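The patient teacher problem

Posted by Tekle Woldegiorgis, Dec 10, 2020

My father taught me to drive in a car park behind a carpet shop, and what I remember is how much he talked. He told me what he was listening for in the engine. He told me about the time he'd stalled on a hill with his mother-in-law in the back. When I did something wrong he asked what I'd been thinking, and quite often the answer surprised him, and he changed what he said next.

I bring this up because we are now told that robots can be taught "the way you'd teach a person". Mevwood, the firm whose open morning I went to in October, has it printed on the wall by the kettle. You take hold of the arm and move it through the job, or you sit a little way off with a pair of handles and drive it from there. Do this enough times, feed the results in, and the machine gets the idea.

I don't doubt that something useful comes out of it. I have seen a robot pick up a cup, and I was pleased for everyone involved. My quarrel is with the word "teach", and with what it lets people skip over.

Take the numbers. The project they were proudest of is called Undine, and it deals with crockery. For one part of one job, putting a plate in a rack, they had recorded 1,474 demonstrations. A child of six would want two, and would be bored by the second. I asked the young man on the controls how he felt after a day of it. He said his wrists were fine but that he had started putting plates away at home very slowly, with a pause before letting go, since a clean pause makes for a better recording. So somebody was certainly learning.

I had a go myself. Moving the arm by hand is heavier than you would think, or at least odder, like steering a shopping trolley through treacle. You can feel where it wants to go and where it doesn't. The handles are easier on the shoulders and worse for everything else. You can't feel the plate. You watch, you guess, you nudge, and if you are me you approach a mug as though it might bite. I did 13 attempts and was told, kindly, that they'd keep some.

Which ones? That was the question I couldn't get a straight answer to. Someone has to decide what counts as a good example, and as far as I could tell it was whoever was in the room that afternoon. If I hang a mug with its handle to the left and my neighbour hangs hers to the right, the machine gets both and has no way of asking which of us means it. My father would have been asked. 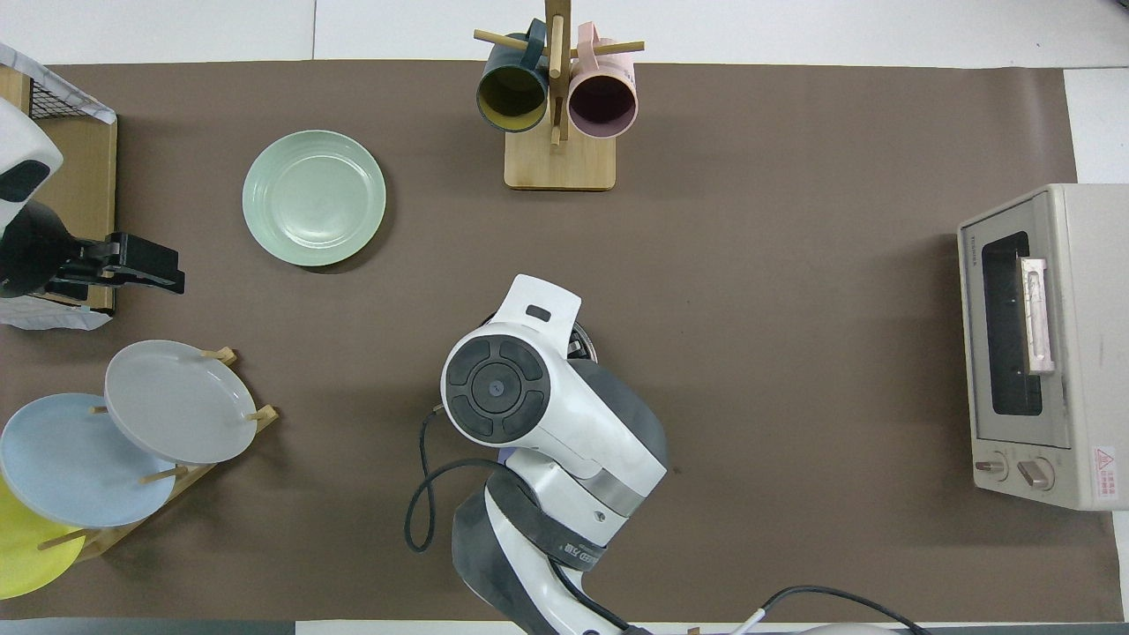

Then there is the matter of whose kitchen it is. Mine has a drawer that sticks and a bowl of things that belong in other rooms. Plates go in the rack in whatever order I washed them, and at least one has a pan on top of it. The people at Devley, who do much the same work as Mevwood with a bit more noise, say that variety is the answer, and that another 500 homes' worth of recordings would settle it. Perhaps. I notice that the figure is always for the next lot of recordings, and that the last lot was once the next lot too.

The cheerful reply is that all this is early, and that I would have sneered at the washing machine. I might have. But the washing machine never claimed to have learned anything from my grandmother. It did the job in its own way, with a drum, and she changed her habits to suit it. Lema, a small outfit that makes sorting equipment for laundries, still builds things on that principle, and its customers seem content.

I would like to see the firms that go in for demonstrations say plainly what they are doing. They are paying people to do a chore over and over, in a fixed way, so that the movements can be copied. It's honest work and it may well pay off. The people doing it ought to be named somewhere and paid properly for it, and I looked for any mention of them in the brochure I was given at the door and found a paragraph about the handles.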